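Perguntas frequentes: cabos de rede e montagem em bastidor aberto
Apoio técnico Prondico
Última revisão: 12 de agosto de 2022

Que cabo devo usar entre o switch e o painel?
Para ligações dentro do mesmo bastidor, um cabo de cobre Cat 6 com fichas RJ45 é suficiente. O limite de 55 metros aplica-se apenas a 10 Gbit/s em Cat 6; a 1 Gbit/s o canal pode chegar aos 100 metros. Acima disso, usar fibra.

A ficha entra mas não prende. O que verificar?
A patilha. Se estiver partida ou dobrada para trás, a ficha encosta aos contactos e solta-se com o peso do próprio cabo. Substituir o cabo. Verificar também se a ficha está orientada com a patilha para o lado do entalhe da porta.

Como se insere a ficha?
Segurar pelo corpo da ficha, nunca pelo cabo. Alinhar com a porta e empurrar a direito até ouvir o clique. Puxar ligeiramente para confirmar. Para retirar, premir a patilha até ao fim antes de puxar.

É preciso desligar o equipamento para trocar um cabo de rede?
Não. As portas Ethernet admitem ligação a quente. Em portas com PoE, recomenda-se desativar a alimentação da porta antes de retirar o cabo.

Quanta folga devo deixar?
A suficiente para retirar a ficha sem tensão e sem que o cabo atravesse as portas vizinhas. Em Cat 6, manter um raio de curvatura mínimo de quatro vezes o diâmetro exterior.
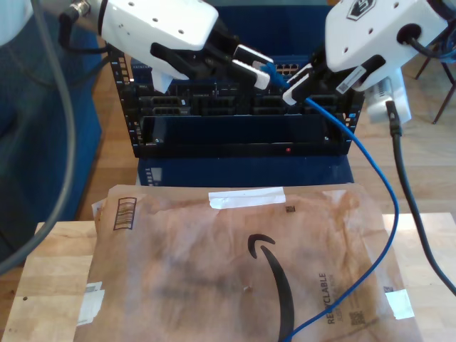
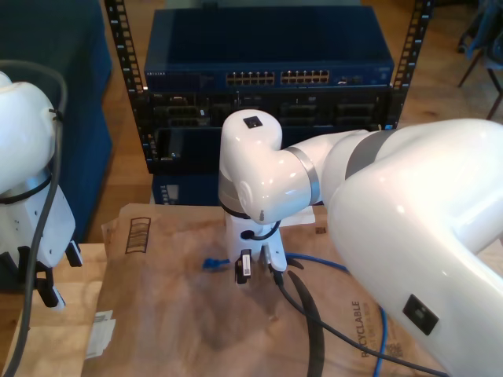
Cabo de rede azul e calhas verticais perfuradas, de furo quadrado.

Os furos quadrados levam parafuso direto?
Não. Levam porca-gaiola, encaixada por dentro da calha. Confirmar a rosca (M5 ou M6) antes de apertar. Cada unidade de altura (1U) corresponde a três furos.

Posso pousar o equipamento sem o aparafusar?
Em bancada, para configuração, sim. Em serviço, não. Os equipamentos com mais de 400 mm de profundidade devem ter apoio traseiro ou prateleira.

O transformador pode ficar pendurado pelo cabo?
Não. O peso acaba por danificar a ficha de alimentação. Fixar com abraçadeira de velcro ou pousar numa prateleira, afastado das saídas de ar.

Onde devolvo cabos com defeito?
No armazém de Cendholm ou no balcão de Rivadeneira, com o número da encomenda. A referência a indicar no formulário é a 513. As embalagens de papel devem seguir para o papelão, depois de retiradas as etiquetas plásticas.

As encomendas de Flastham seguem o mesmo processo?
Sim, desde março.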